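Atelier roman sentimental, séance sur la quatrième de couverture

Bon, on reprend là où on s'était arrêtés, avec Ollutance, notre roman fil rouge (354 pages, je sais, vous n'avez pas tous fini, on fera avec !). La question du jour : comment donner envie de lire une histoire d'amour sans raconter la fin ?

Je vous ai mis au dos la première version du résumé. Elle fait 241 mots et pour moi c'est beaucoup trop. On y apprend que l'héroïne revient à Clostport, qu'elle reprend la librairie de sa tante, qu'elle retrouve le voisin, qu'il part, qu'il revient... Il reste quoi à découvrir ? Repérez la phrase où vous auriez coupé. Moi je m'arrête à « il avait gardé la clé ».
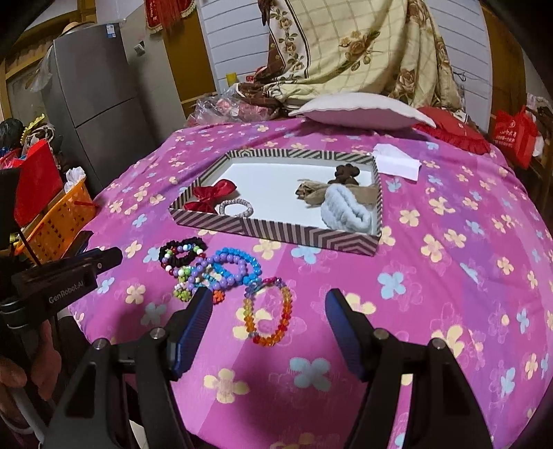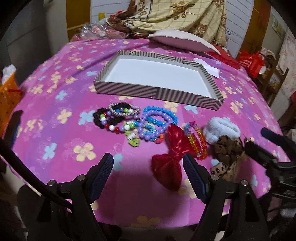 Plateau à chevrons et accessoires pour cheveux, tissu rose à fleurs.

Deuxième point, le temps du verbe. Le présent marche presque toujours (« Elle revient, il l'attend »), le passé simple donne tout de suite un petit côté saga. Les deux se défendent, mais pas dans le même paragraphe, par pitié.

Et puis la question finale, « Saura-t-elle lui pardonner ? ». J'en ai relevé 14 dans le catalogue sentimental de Stostitham, en une seule soirée ! Essayez une fois sans, pour voir.

À faire pour la prochaine fois : réécrire le résumé en six lignes, au présent, en gardant la librairie et la clé. Relisez aussi la scène du quai, page 243, on s'en servira pour les dialogues.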